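今号の試用:ファーネス「Stirberg」双腕キット

ファーネス(Furnness)から双腕ハンドキット「Stirberg」の貸出機が届いたのは先月のこと。箱は2つ、説明書は84ページ。そのうち15ページが安全上の注意で、残りの相当部分も、よく読むと安全上の注意でした。

担当は編集部のゲナリン・ソリアーノ。カタログには「開梱したその日から棚出し作業に」とあります。開梱したその日は、腕のケーブルをどちら側に逃がすかで終わりました。右腕のケーブルは前腕に沿わせるのが正解だそうで、その図は61ページの脚注にあります。

課題には、本誌おなじみの小物仕分けを選びました。黒い靴形のトレーを取る、棚の小さな部品をつかむ、所定の場所へ移す。人間なら鼻歌まじりの仕事ですが、鼻歌はオプションにも載っていません。

トレーは縁が立ち上がっているので、指を掛ける場所には困らず、指先のグレーのパッドもよく食いつきます。やっかいなのは棚のほうでした。黄色の棚板は照明をまともに照り返し、銀色の丸いキャップがそこに固まっていると、認識ソフト「Kozma」は光と部品の区別にしばし悩みます。濃いグレーの四角いブロックなら迷いません。地味な部品にやさしいソフトです。

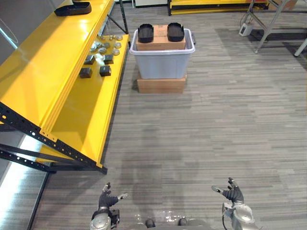

良かったところ

指の開き方が素直です。トレーに向かうとき、左右の手が同じ調子で開くので、横で見ていて次の動きが読めます。カーペットタイルの床でも台座はふらつかず、移動後の位置合わせも思ったほど手間になりませんでした。音も静かで、隣の席のシャハブ・シラジからの苦情は2週間で一度だけ。それも冷却ファンではなく、ソリアーノの独り言に対するものです。

気になったところ

設定画面が英語のみ。警告文はさらに簡潔で、「Grip uncertain」とだけ出ます。こちらも不確かな気持ちになります。平たいトレーを段ボール箱の上から持ち上げる動作では、速度を初期値から下げたほうが無難でした。初期値を決めた人は、たぶん箱を固定していたのでしょう。

価格と申し込み

月額レンタルは2,063ユーロ、最低契約は2か月。保守はビダル(Bidar)社が受け持ち、電話口のリリアン・コエチさんは親切でした。説明書より親切です。日本語版の設定画面は10月に出る予定とのこと。何年の10月かも念のため聞いたところ、今年だそうです。

次号では、同じ課題を片腕の廉価版で試します。貸出機の見学希望は、編集部ソリアーノまでメールでどうぞ。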